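Keeping a Notebook for the House

Saturday, February 10, 2024

We have lived in this house for 11 years and I only started writing things down in the second one, after I paid to have the same valve replaced twice. The notebook is a plain hardback, the kind with a cloth spine. It lives in the kitchen drawer with the takeout menus.

Every job gets a line. Date, what was done, who did it, what it cost. If I bought a part, I copy the part number off the package before I throw the package out. Paint gets its own pages at the back, by room, with the name, the finish and the store. I used to keep the old cans for that, but they rust and the labels fall off.

The most useful page is the one for shutoffs. It says where each one is and which way it turns. My sister stayed here in August while we were in Pendirton, and the upstairs toilet started running over. She found the page and had the water off before I even picked up the phone.

I tried doing it on the computer for a while. Romana Hájek, who lives across the street and has kept records on her place far longer than I have, told me I would quit by spring, and I did. I forgot which folder it was in. The paper one gets used because it sits in the drawer I already open every day.

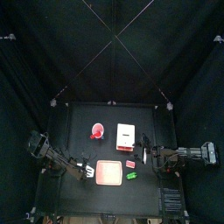

Black fabric on three sides and overhead, with two cords crossed at the top.

I do number the pages now. There are 109 filled in and nearly half the book left. The first two have an index, which I update in pencil whenever I remember — maybe twice a year.

Some things I wish I had put in from the start: the size of the furnace filter, the width of every window that has a blind, and the name of the man who did the gutters. He was good and I have never been able to find him again.

The water heater is next. It's 9 years old and the plumber wrote the install date on the side in marker, so at least that one I didn't have to look up. I have two quotes so far and I'm waiting on a third.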